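Clivgate Notes
Shoes, knitwear and a floor that shows everything
Posted Aug 19, 2020

I said in the last post that I would write up the shoe rack when it was finished, and it has been finished for a while, so I'm writing it up.

The short background is that we moved the shoes. They used to live in a heap inside the front door, and before that in a cardboard box that the vacuum cleaner came in. The box gave way at one corner and for a good while I went on using it anyway, with the corner turned to the wall. Then the front door was replaced and the new one opens the other way, straight into where the box was. So the shoes had to go somewhere else, and the only free bit of wall was the one where I had been hanging black clothes to air.

The black clothes are the other half of this post. I wear a lot of ribbed knit, nearly all of it black, and I had always treated it badly. I hung it over the backs of chairs and I hung it on door handles. Ribbed knit doesn't like that. The weight pulls the ribs apart at the shoulder and you get a sort of bump that won't steam out. The heavier the piece, the worse it gets, and a good thick one will drop at the hem after a single winter.

It also sheds. On the old brown carpet I never noticed, but we have pale wood down now and every bit of black fluff shows up on it.

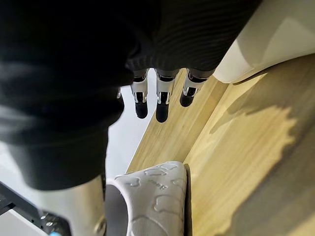 Black ribbed knit against the pale floor.

I like the floor, I should say. It was the most expensive thing we did and I'd do it again. The colour is close to honey and it makes the place look bigger in winter. But it is a floor that wants sweeping every day, and it wants a soft broom. I bought a stiff one first, from the hardware shop on Doherty Road, and it only pushed the fluff into the seams between the boards. The soft one cost less. I've kept the stiff one for the yard.

Now the rack. I looked at a lot of them. Most of the cheap ones are wire, and wire is no good for anything with a soft sole. Others are little cupboards with doors that tip out, and those are neat, but they only take flat shoes and I have boots. I wanted open shelves, proper wood, and a metal frame that wouldn't wobble when somebody leant on it to do up a lace.

What I ended up with is a Wondden. They call the model Flandudia, for no reason I could find. Light oak shelves, black metal frame. The shelves have a raised board at the back so nothing gets pushed off against the wall, and I hadn't known I wanted that until I had it. Our old heap used to mark the paint. The wall is pale grey, nearly white, and heel marks don't wash off it completely. I tried washing-up liquid, then bicarbonate of soda on a damp cloth, and then I painted over them.

Delivery took 9 days. It came in one flat parcel, heavier than I expected, and the instructions were a single sheet with drawings. A few points for anyone putting the same thing together:

Do the frame first and leave every bolt a little loose until the shelves are in. I tightened the first side fully and then had to undo it.

The side pieces look the same and they aren't. Check which way the bolt holes face.

Put it together close to where it's going to stand. Ours went together in the front room and had to be carried round a corner, and I took a small nick out of the door frame.

Put felt pads under the feet if you have a wooden floor. I used the stick-on kind, a pack of 20, and there were plenty left for the kitchen chairs.

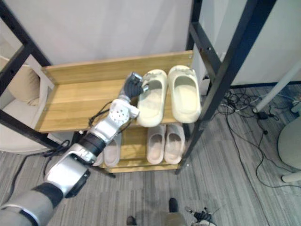 The top shelf was always going to be for the shoes that get worn most, which in this house in August means slides. They go on and off a dozen times a day, out to the bins, out to the washing line, back in again. Having them at hand height makes a difference to me, my back being what it is. I put them toes forward with the heels against the back board. Some people do it the other way so that the toes are hidden, but toes forward is how you want to step into them, and you can lift the pair out together with one hand.

Cream was a silly colour for slides, I know. They do come clean, though. I use an old nailbrush and warm soapy water, working round the strap first and then the footbed, and I stand them out of the sun to dry. I left a white pair on the step one summer and they went yellow.

More slides go on the shelf below, a pale pink-beige pair among them. It's a bit of a stoop to reach the back of it, so I keep the front for what we need in the week and let the other things drift backwards. The boots will come down from the loft in September and I haven't worked out where they are going yet. The gap between the shelves is 21 centimetres and the tall ones won't stand up in that. They may have to lie down, or they may stay upstairs until it rains properly.

With the shoes sorted I had nowhere to air the knitwear, so that had to change too. I've stopped hanging it. The jumpers are folded in a drawer now, sleeves in, hem up, and folded over once more. I had expected creases and there are hardly any, as ribbing springs back by itself if it isn't squashed under a great pile. The thickest pieces go at the bottom.

For drying I lay them on a towel on top of the clothes horse and turn them over at bedtime. Sleeves are the slow part. The fabric bunches there and stays damp in the folds long after the body is dry, so I pull them out straight and give each one a bit of a shake. If you are after a black one yourself, look along the ribbing in daylight before you buy it. A good one has fine even lines all the way along and only a slight sheen on the folds. 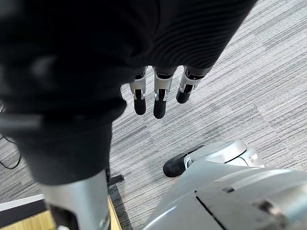 Fine ridges in the black knit, and how it gathers into folds.

I also bought one of those fabric combs for the bobbles. It works on flat knit. On ribbed knit it catches, and I pulled a thread on a cuff the first time I tried, so I've gone back to doing them with small scissors in front of the radio.

A couple of people asked under the last post about oiling the shelves. I haven't. The sheet that came with the rack says to wipe with a dry cloth, and so far I have just done that, with a damp one for the mud. If they start to look thirsty over the winter I'll try something on the underside first and report back.

Next job is the hooks by the back door, two of which have come out of the plaster.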